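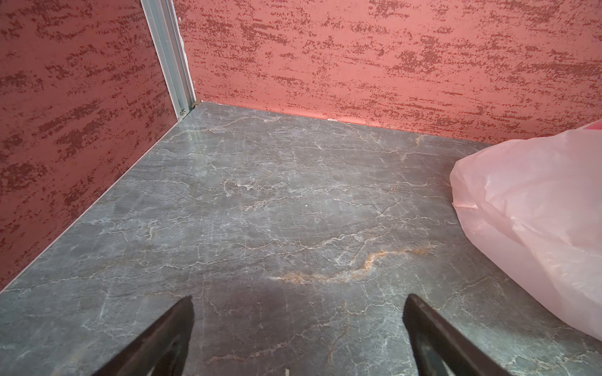
Finally, a ballot I can read without my glasses, wrote one Brilley voter on the town's comment page after the clerk's office posted the new sample ballot for the June primary. Plenty of others chimed in, and most of them sounded just as pleased.

The redesign is a big step for Brilley, where the old ballot squeezed both parties' local races and three charter questions onto a single crowded sheet. The new one gives each office its own box, prints candidate names in larger type and moves the charter questions to the back, with a bold note at the bottom of the front page telling voters to turn it over.

That note matters! In the last primary, 932 ballots came back with the charter questions left blank, and one of those questions was decided by just 17 votes. Council members brought up that result again and again during the spring hearings, and they voted for the redesign with only one member opposed.

Turnout is the other thing people here are excited about. The clerk's office has already received 1697 requests for mail ballots, a record for a primary in Brilley, and 206 of them came from the Steinbach precinct alone – more than that precinct's entire vote by mail last time. Steinbach has an open council seat this year for the first time in over a decade, with four candidates running, and yard signs are up on nearly every block along Hekis Road.

Sample ballots are available at the library and at the clerk's counter, and the full text of the charter questions is posted beside them. The first would lengthen council terms from two years to four. The second would move local elections to November, and the third would let the council fill vacancies by special election – a change Steinbach residents have been asking for.

Early voting opens at 8 a.m. at town hall. Mail ballots must reach the clerk's office by the time polls close at 7 p.m. on primary day.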